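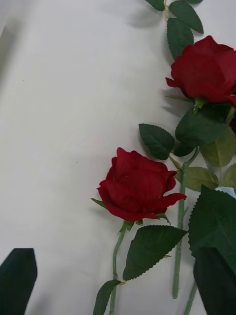 Ticket: liners splitting at the bottom seam, 2 cartons
Customer site: Gravdale distribution building
Product: Tatgate clear can liner, high density, coreless roll
Opened: Feb 12, 2024
Status: Closed, product exchanged

Reported problem

Customer says the liners split along the bottom when the bag is lifted out of the can. It happens on the break room cans and the packing area cans. The restroom cans use the same liner and have had no trouble. They switched to this liner from a Chamoun low density bag in June and did not see the problem until they started on the new cartons. They want to know if they got a bad lot.

First reply from Jumeck support

Please send us the lot code from the side of each carton, the size of the can, and a short note on what goes into it. Please also keep a few of the split bags if you still have them. Do not throw out the unused rolls yet.

Customer reply

Lot codes sent by separate email. The packing area cans are 44 gallon round. They get strapping, cut cardboard, broken pallet wood and label backing. The break room cans are the same size and get food waste and drink bottles.

Checks done

Lot codes compared with the shipping record. Both cartons are from the same lot. 300 cartons of that lot went out and this is the only complaint on it.

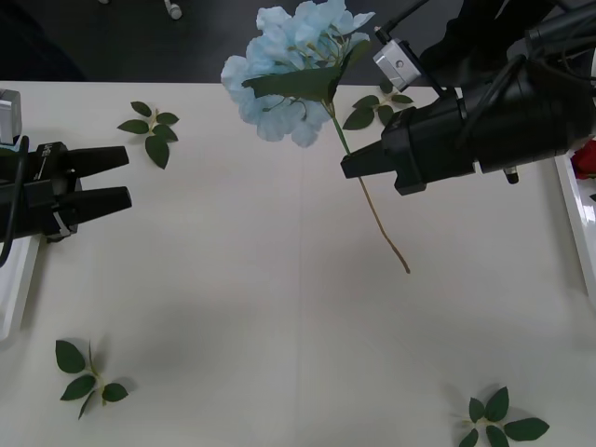
Pulled a roll of the same lot from our own stock and filled 13 bags with water to check the seals. No leaks at the bottom seal on any of them. Then put cut cardboard in a fresh bag and lifted it by the rim. It tore just above the seal, where a corner was pressing on the film. The split bags the customer mailed in have the same kind of tear. The seal itself is still closed on all of them.

Cause

The liner is the wrong type for the load. High density film is stiff and holds up well with paper, towels and other light trash. Once a sharp edge makes a small hole, the hole runs. The cans are also being filled past the rim and pushed down, so the bottom of the bag takes the whole load on the lift.

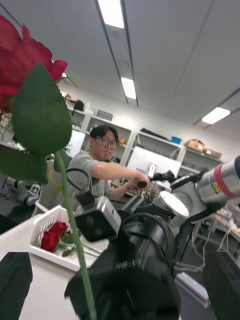

High density liners are fine for the restroom cans and can stay there. For the other cans, use a linear low density liner, which stretches before it tears. This applies to anything with a point or a hard edge. Glass and wood are the usual ones, but yard waste and old displays do it too. A fake rose on a long stem, with stiff leaves that have toothed edges, should go in the low density bag as well. Lay long items flat in the bottom of the can or cut them down first.

Action taken

Unopened carton picked up and exchanged for the low density liner in the 44 gallon size. Opened carton left with the customer for restroom use, no charge. Lot not placed on hold.

Customer follow-up

New liners are in use in both areas. No splits so far. They asked if the new liner comes in black. It does, same case count, and the item code has been added to their order sheet.

Ticket closed. Reply to this ticket to reopen it.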